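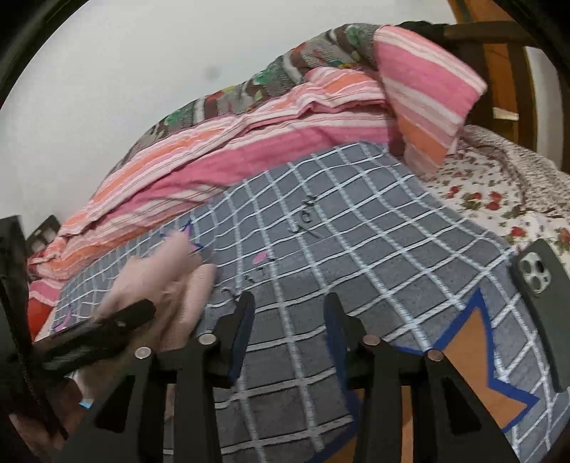 Household Tips: Money and Paperwork for the Home Kitchen or Workshop

Tristgate Savings and Loan Cooperative lends to members who bake, sew, repair or build at home and sell what they make. The tips on this page come from our lending desk and from members who have been through an application. They are general household guidance and do not replace the advice of an accountant.

Before you borrow

Write down what the money is for. A single sentence is enough: a second oven, a stock of hardwood, a used industrial sewing machine. Applications that name one purchase are handled faster than those that ask for a round sum "for the business."

Get the price in writing. A printed quote, a saved web page with the date showing, or a signed note from a private seller will all do. Remember to include delivery, installation and any electrical work. Members often leave out the cost of a new circuit and return a month later for a second, smaller loan.

Check your lease or homeowners policy before you buy. Some leases do not allow commercial equipment, and many standard policies exclude tools and stock used for trade. Ask your insurer by email so that the answer is on record.

Setting up a paper station

Choose one place in the house for business papers and keep it. A kitchen drawer will serve, provided that school forms and takeout menus live somewhere else. You will need:

An accordion file with a pocket for each month
A stapler and a pen that stay with the file
A large envelope marked "Equipment"
A small notebook for mileage and cash sales

Receipts printed on thermal paper fade, especially near a stove or a sunny window. Photograph or photocopy them in the week you receive them and staple the copy to the original. Write the purpose on the copy, not on the receipt itself; ink can darken thermal paper until the total can no longer be read.

Put manuals, serial numbers and warranties in the equipment envelope. If a machine has been pledged as security for a loan, keep the loan agreement in the same envelope. You will need both if the machine is sold, moved or damaged.

Separating house money from business money

Open a second checking account, even if sales are small. The account does not need to be a business account at first, although the lender will ask for one once sales become regular. Pay for all supplies from it and deposit all sales into it.

Groceries are the usual difficulty for home bakers. Flour for the family and flour for customers often go through the register together. Ask the cashier to ring up two orders, or place a divider on the belt and pay twice. Where this is not possible, circle the business items on the receipt the same evening and transfer the exact amount between accounts.

Pay yourself by transfer, on a fixed day of the month, and label the transfer. Cash taken from the box for pizza is the entry most likely to be missing at year end.

Working out what a batch costs

A lender will want to know what remains after each sale. Take one typical batch or one typical piece and list every cost, including the ones that are easy to overlook:

Ingredients or materials, with a fair share for waste
Packaging, labels and tape
Gas or electricity, estimated from a bill
Booth fees or online selling fees
Blades, sandpaper, needles, parchment and other supplies that wear out
Your own hours

Lamduan Kongkaew, a member who sells pickles and sauces from a licensed home kitchen, kept a sheet of this kind taped inside a cupboard door through one full season. Her costs for jars had risen twice since she set her prices. She changed the prices in April and applied for a loan of $500 toward a label printer with the new figures attached.

Weigh what you can. A kitchen scale gives a better figure for spices than a spoon does, and a board cut from a wider board should be charged at the price of the wider one if the offcut is thrown away.

Comparing loan offers

Members now receive offers from banks, from cooperatives such as ours and from online services that pass on the money of many small investors. Place the offers side by side and compare the same items in each:

The annual percentage rate, with fees included
The total amount repaid over the life of the loan
The length of the term
The charge for a late payment
The charge, if any, for paying early
Whether a personal guarantee is required

A low monthly payment may only mean a long term. Multiply the payment by the number of months and write the result at the top of each offer before reading anything else.

Take care with offers repaid as a share of daily card sales. These suit a shop with steady traffic. A workshop that sells most of its goods in the weeks before the holidays may find the first months very tight.

Do not sign on the day an offer arrives. Read it again the next morning — at the table, on paper — and call with questions.

Keeping up with payments

Set the payment date a few days after your busiest selling period ends. We can move a due date once during the term without charge, and a request made by 5 p.m. is entered the same day.

Keep one payment in reserve in the second account. Build it up slowly, and if you use it, replace it before buying new stock.

Tell the lender early when a payment will be late. Pascal Wunderlich, who manages our lending desk, asks members to call before the due date even if they do not yet know how much they can pay. A call takes up to 15 minutes, and a short pause or a reduced payment can often be arranged during it.

When the loan is paid off

Ask for a letter stating that the balance is zero. If equipment was pledged, ask also for written confirmation that the claim on it has been released, and file both papers in the equipment envelope. Cancel the automatic payment yourself and check the next statement.

Blank batch-cost sheets and offer comparison sheets are available at the front counter in Tristgate. Members who cannot visit may request them by mail.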